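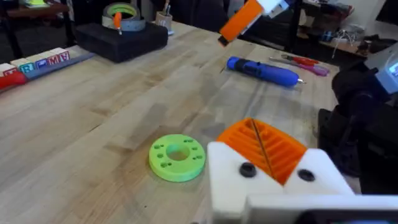
The bench top, with a green disc lying on it.

Refinishing a butcher block workbench: is the Hrnčiar oil worth three times the price?

Posted by Danica Polák, Trerkport
May 1, 2021

I have a light butcher block bench that gets used for everything: glue-ups, soldering, eating lunch when I'm lazy. It was oiled when I bought it in December and I haven't touched it since. Now water soaks in instead of beading, and the area near the vise feels fuzzy if I run my hand over it.

The man at the hardware store in Trerkport tried hard to sell me Hrnčiar bench oil. The can says it "feeds the wood" and "bonds at the cellular level." Wood is dead, so I don't know what it's being fed. Plain boiled linseed oil was on the shelf below for a third of the money. He also said I need a special Hrnčiar cleaner first or the oil won't take.

Has anyone used both on the same piece of wood? I'm not looking for "I love it, smells great." I want to know if it held up. Also, do I have to sand the whole top or can I get away with doing the fuzzy part?

oldplane_rick
Member, 1,002 posts

I did half a bench with the Hrnčiar and half with ordinary boiled linseed, mostly to settle an argument with my brother-in-law. After a year of the same abuse I could not tell you which half was which without looking at the pencil mark underneath. The Hrnčiar side dried faster, overnight versus a couple of days. That's probably added drier plus some solvent, and you can check the safety sheet yourself instead of trusting me or the can.

Skip the cleaner. Wipe it down with mineral spirits, let it dry, look for old glue drips and scrape them off. Oil won't go through glue no matter whose oil it is.

For sanding, do the whole top. If you only do the fuzzy spot you'll have a pale patch with a visible edge. Go over it with 120, wipe with a damp rag, let it dry, then 180. I wouldn't go finer on a bench. People sand these to 400 and then complain that their work slides around.

Put on a thin coat, wait 20 minutes, wipe off everything that hasn't soaked in. If it's sticky the next day you left too much on. Two or three coats.

One warning I do take seriously: linseed rags can catch fire on their own. Spread them flat outside until they're stiff. Don't ball them up in a trash can. Same goes for the expensive stuff if it has linseed in it, whatever the label says about being natural.

brodetti_fan
New member

Hrnčiar is the best, I used it on my cutting board and it looks amazing!! Brodetti wax on top makes it even better. You get what you pay for.

Tess in Zokthorpe
Member

A cutting board isn't a workbench, and I'd want to know how long ago that was put on. Everything looks amazing the first week.

I mostly agree with Rick but I'd leave wax off completely. It comes off on your projects and then stain or glue won't stick to them, and the next coat of oil won't soak in either. I spent a whole Sunday scraping Brodetti off mine.

Also, since you eat at it: boiled linseed usually has metal driers in it. I've read that it's fine once fully cured and I've read that it isn't, and neither side showed me much. I put down a plate. If that bothers you, pure tung oil works but it's slow, figure on several days between coats and a few weeks before you set anything heavy on it.

Try a small area on the underside first. If you still want the fancy can after that, it's your money.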